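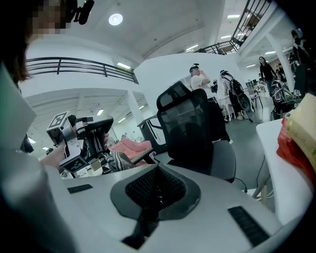
2 min read

Baking show says its judges were never rehearsed. Viewers aren't so sure

The producers of the TV baking contest "Loltdale" would like everyone to believe that Tuesday-night tears cannot be scheduled. After the last two episodes, that is getting harder to swallow.

The trouble started when head judge Sandrine Guérin walked off the set during the pastry round, calling fellow judge Noel Dalisay "a man who has never met a lemon he understood." Dalisay followed her out. The contestants were left standing beside their tarts while host Amrit Chisholm filled the silence with a long story about his first apartment.

It made for lively television. It also came one week after the show lost its main sponsor, the kitchenware chain Genitz, and in the same episode that introduced its new one, a frozen dessert brand called Mandagi. The walkout ended right before the first Mandagi commercial.

"There was no plan, no script and no rehearsal," said Kamrul Sarkar, the show's executive producer, in a statement released 22 Feb 2020. "Sandrine and Noel care deeply about pastry."

Maybe they do. But a short clip promoting the episode, posted the day before it aired, already carried the words "the lemon fight everyone will be talking about." Sarkar says the show is recorded well in advance, so the clip proves nothing. That's fair. It doesn't explain why Guérin, who told a radio host in December that she finds on-air arguments "cheap," has now had one in both of the new season's episodes.

Fans have noticed. A petition asking the network to release the unedited footage has drawn 3,000 signatures. A second petition, demanding an apology to Dalisay, has 399.

Lawal Haruna, who was sent home in the opening episode, said he saw nothing staged during his time on the show, though he did remember being asked to react to his elimination more than once. "They said the sound was bad," he said. "I cried better the first time."

The production company, Zevosov, would not say whether the judges were asked to repeat anything. It also declined to release the footage, citing the privacy of contestants who — it should be said — agreed to be filmed for a national audience.

Guérin and Dalisay are both expected back at the judging table for the next episode. The theme is citrus.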